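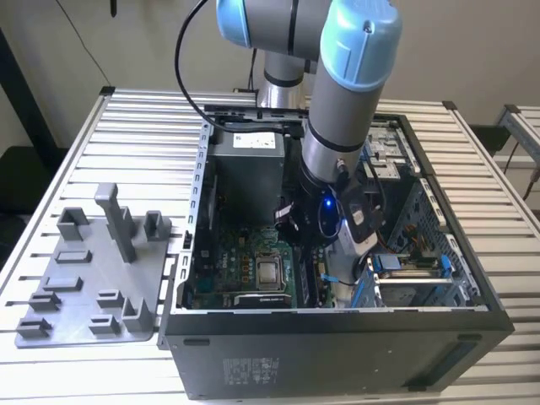
Tower on its side, case open

We use cookies. Accept / Manage

vlandry: Old desktop, fans scream after 2 hours. Repaste or sell it? Shop in Trostcombe wants 40 just to look

amber_g: repaste. takes 30 min

tysonC: Disagree – sell. Not worth teh hassle
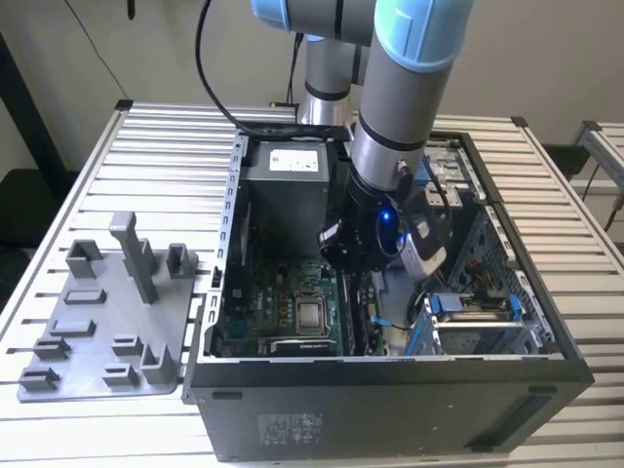 Side panel off

amber_g: hassle?? it's four screws and a wipe

vlandry: ok trying it Sunday

Comments (2)

Darcy T.: did mine in December, still quiet

Ravinder: Tyson's right, some 12 years old is enuf for any PC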